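Ticket 1354 — Hot water dropping out on the upstairs shower, Skerkville unit
Status: Open, waiting on parts
Logged by: Duangjai Kaewsai

First entry, 7:10 am
Morning all. The upstairs shower has gone cold on me again, same as last week, so I'm finally putting it in the system instead of whingeing about it in the stairwell. You get four minutes of lovely hot water, then it goes lukewarm, then properly cold for a bit, then hot again as if nothing happened. Kitchen tap is fine the whole time (I ran down in a towel to check, you're welcome). The heater is the Rernell gas unit on the back wall, the one that went in when the laundry was redone.

Second entry, 12:40 pm
Thanks for the quick call back! As asked, I turned the unit off at the wall, gave it ten minutes and turned it on again. Display came up with 113, sat there for a few seconds and cleared itself. The sticker inside the cover has codes on it but the bottom half has faded to nothing, so I've no idea what 113 is. Could someone look it up?

I also cleaned the little inlet strainer like you suggested. Isolation valve off, bucket under, unscrewed the cap, and there was a fair bit of grit in there. Rinsed it, old toothbrush, back in. Took me far longer than it should have because I'd put the shifter somewhere clever and then had to find it.

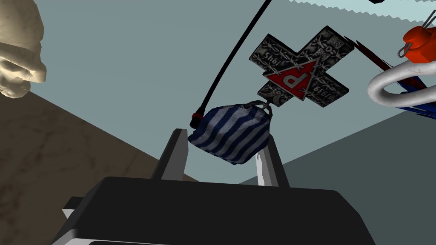 Ran the shower straight after and got nine minutes before it went cool, so that's better than four but I wouldn't call it fixed. Flow at the kitchen seems stronger too, though I might be imagining that one.

Third entry, 6:25 pm
Rang the Vieira office about the code. Very nice bloke, put me on hold twice, came back and said 113 on this model points to the flow sensor and could I read him the part number. It's on the side of the housing, facing the wall, naturally. Got it in the end with my phone jammed in the gap and the torch on — it ends in 339. He reckons the sensor can stick when grit gets into it, and that cleaning the strainer won't do anything for what's already gone through.

I asked whether the shower head could be part of it. It's a Biltance one, the low-flow kind, and he said yes, if the flow drops low enough the burner shuts itself off. So I took the head off and ran the shower with just the bare arm (water everywhere, don't recommend). Stayed hot for the full fifteen minutes! Put the head back on and it went cold at eight.

Fourth entry, 7:50 am
Soaked the shower head in vinegar overnight and poked the holes out with a pin. This morning it held hot for twelve minutes, with one wobble in the middle when somebody flushed. I can live with that for now, but I'd still like the sensor swapped before winter.

Fifth entry, 4:15 pm
Quote is in from the plumber, sensor plus labour, and I've attached it to the ticket. Part is on order. He'll need the side gate unlocked and somewhere to park the van, and I've told him mornings suit me best. Please leave this one open until he's been.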